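Plovico Help Pages
Counters, worktables and room fittings: frequently asked questions

Last reviewed April 9, 2018

Which finishes does the Messina counter come in?
The standard build has a gray top and brown wood paneling on the front face. The paneling is supplied in sections and can be ordered separately. Tops are made to order and cannot be exchanged once cut.

Can a white worktable stand next to a paneled counter?
Yes. The two are sold as separate pieces and do not lock together. Leave a gap of at least 6 inches at floor level so the paneling can be removed. On wooden floors, fit the felt feet before the table is moved into position, and check them again after the first month.

How much weight will the worktable carry?
The Zosus table is rated for 300 pounds, evenly spread. A point load, such as a vise or a small press, should sit over a leg. The rating does not apply if the crossbar has been taken off. 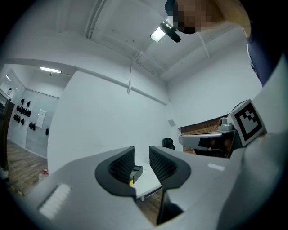

Sharada Kartha writes that the white surface on her table shows every scuff near the front edge, and that wiping it with a damp cloth leaves the marks where they were. She asks whether the top has to be replaced.

It does not. Scuffs from rubber or dark plastic sit on the surface and come off with a melamine sponge and plain water. Work in straight strokes, dry the area, and repeat if needed. Do not use acetone. Scratches that catch a fingernail are in the coating itself and cannot be cleaned out.

What can be stored under the counter?
Equipment that gives off little heat. The space is open at the front, and air moves through it only if the back 3 inches are kept clear. Power strips should be fixed to the side wall and kept off the floor. Cables longer than needed should be coiled and tied.

The space under my counter is too dark to work in. Is there a light for it?
The Huredeo strip fits below the front edge with two clips per section. It has its own switch and does not share a circuit with the ceiling lights. Orders placed before December used a different clip, and the two types cannot be mixed on one run.

How often should the paneling be treated?
Once a year in a dry room, twice in a room with a sink. Use a water-based oil and wipe off the excess after ten minutes. Keep it away from the top, where it leaves a film.

Where do I find the part number?
On a label inside the left end panel. Tables carry theirs under the top, next to the rear leg. Quote the full number, including the letter at the end, when ordering spares.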